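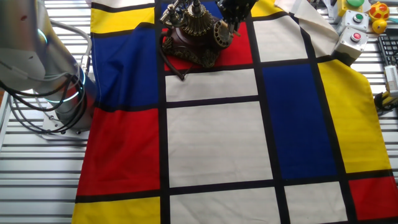 The phone on our Mondrian cloth, on a red block near the top center.

Old Phone, Loud Cloth: Our Still Life Project

By Oluwatosin Osagie
December
4 min read

Our group had to pick one old household object, find out how people used it, and present it on a background that changed how you look at it. We went with a rotary telephone, mostly because three of us had never dialed one and wanted to!

The phone came from Birthorpe, the secondhand place behind the bus station, and it cost us 65 dollars, which was a big bite out of our 200 dollar budget. It's a showy thing. The body is a dark reddish brown with bronze and brass filigree all over it, and the cradle on top has so many arms and knobs that my partner Dobos kept calling it the chandelier. The man at the shop couldn't tell us how old it was. We think it's a decorative piece made to look antique, so in the report we call it "antique-style" and leave it there.

The background took a lot longer. Our first try was plain gray felt (boring – the phone looked like it was waiting to be priced). Then Prirkum brought in a floral tablecloth from home, and the flowers fought with the filigree so badly that you couldn't tell where one stopped and the other started. The Mondrian-style fabric was my idea and I'm still pleased with it. It has red, yellow, blue and white rectangles with thick black lines between them, all straight edges, and the phone is nearly all curves. Even the cord looks good on it, curling down over the red and white parts.

We argued over which block to put the phone on. I wanted white, so the dark body would stand out as much as possible. Dobos wanted red because it picks up the reddish color in the body and makes the brass look warmer. We tried both, plus yellow, and showed them to 13 classmates on a Saturday morning. Red got 8 votes, so red it was. I grumbled a bit, but they were right.

For the history part we interviewed Mrs. Dileck, who worked a hotel front desk for years. She said you could tell a person's mood by how they dialed, and that everybody hated numbers with a lot of nines and zeros in them. We hadn't thought about that at all! On a rotary dial the big numbers take longer to come back around, so some phone numbers really were slower than others. We practiced on our own phone with it not plugged into anything, and I kept letting go too early or pulling my finger out of the wrong hole.

Things I'd do differently: iron the fabric the night before, and set aside more time for the writing. We spent almost the whole first week shopping and then had to rush the interview questions. I would also ask Mrs. Dileck about party lines, which she brought up right as we were leaving and we only got half the story.

We still need to decide who keeps the phone. Prirkum has offered to take it, but so has everyone else.

Comments

Marnie: The red was the right call. My grandma had a much plainer one in her hallway and we weren't allowed to touch it.

Tobin K: Where did you find the fabric? I need some for a bag.

Oluwatosin: Remnant bin at the craft store, near the back. Bring a tape measure, the pieces aren't labeled.

Jo: Please go back and get the rest of the party line story!!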